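Nukcombe, 9/20/25

FOR IMMEDIATE RELEASE

Mertens opens its new home office room in Istodwood, and you're all invited

Hello from the shop floor! I'm Oleksandra Vakulenko, I run Mertens with a small team of seven, and I've got some news I've been sitting on for months. We're opening a second showroom, in Istodwood, and the whole upstairs is given over to people who work from home. Desks, lamps, shelves, chairs you can sit in for as long as you like (please do, the kettle's always on).

We started out in Nukcombe selling second-hand kitchen tables, and for years that was all anybody wanted from us. Then customers began asking if we had something narrower, something for the box room or the end of the landing, and we kept sending them away with a shrug. So last January I signed the lease on the old shoe shop in Istodwood and we got the paintbrushes out. It has taken longer than I said it would — the stairs had to be done twice — but the doors are open now and I'm dead chuffed with it.

The big thing upstairs is Ikarska, our own range of home office furniture. There are 4 desk sizes and 55 pieces in all if you count every shelf, drawer and footstool. I wanted it plain. Most of us are squeezing a desk in beside a bed or an airing cupboard, and you don't want a great dark lump in there. You want your knees to fit under it too, which sounds obvious until you've gone round other people's showrooms with a tape measure like I did.
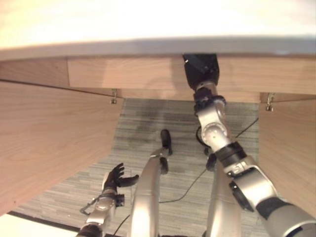

A white desktop over pale wooden side panels, with small metal brackets at the top inner corners.

We've also set up a planning table by the window. Bring a rough sketch of your room with the measurements on it, and mark where the sockets and radiator are, and one of us will sit down with you and work out what'll go where. There's no charge for that and you don't have to buy anything afterwards. If you've got an old desk you'd like to keep, bring a picture of it and we'll try to match a shelf to it. I love those jobs!

Delivery is free to any address in Nukcombe or Istodwood. Further out we'll quote you before you order. We'll carry things upstairs as well, but do tell us when you book if your staircase has a tight turn in it, as we had a very long afternoon with a wardrobe once and I'd like not to repeat it.

Nearly 4000 of you are on our mailing list now, and you'll get the Ikarska price list in the next letter. Anyone else can pick one up at either shop. The Nukcombe shop carries on just as before, kitchen tables and all.

For interviews, photographs or a look round before the crowds, ask for Oleksandra at either Mertens showroom.

ENDS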